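Small shop owners board > Fixtures and layout

Topic: Drinks shelf in front of a window, yes or no?

farzana_b
We're opening a corner room at Droltatbridge in October and I need to settle the drinks. The unit is white metal, two sections side by side, three shelves each. Plan is to run the same order in both sections: green caps on top, cola in the middle with tea next to it, water at the bottom. The only wall it fits has windows left and right of it. Budget for changes is up to 400, all in.
Farzana Bugti

tillside
Move it. Sun on plastic bottles all day will fade the labels and warm the drinks. I lost a full row of tea that way.

Iqra Soomro
I disagree with moving it. Get film for the glass. We did both windows for 200 and haven't had a faded label yet. I would change the order though. Two sections with the same drinks is a waste of a section.

tillside
Film helps with fading. It doesn't do much for heat.

hemura_stock
Same drinks on both sides is fine if you get a line of people. They take from whichever side is free. We run it like that at Hemura. Water on the bottom is right, it's the heaviest if you sell the big ones.

Iqra Soomro
She hasn't said she gets a line. And people don't like bending for water, it's what they buy most.

farzana_b
We'll get a line at lunch, 18 people at once from the office upstairs. I'll keep both sides the same for now and price the film. The bottom shelf needs work anyway, it has water, dark bottles, red labels and yellow ones all on it. Picture attached.

Related topics
Szilágyi shelf clips, where to buy
Prornov price strips coming loose
Folding table or fixed counter?

We use cookies to keep you logged in. Accept / Settings

Contact | Forum rules | Back to top

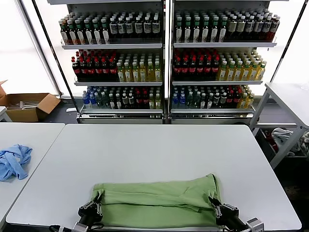
Drinks unit between the windows, big white table in front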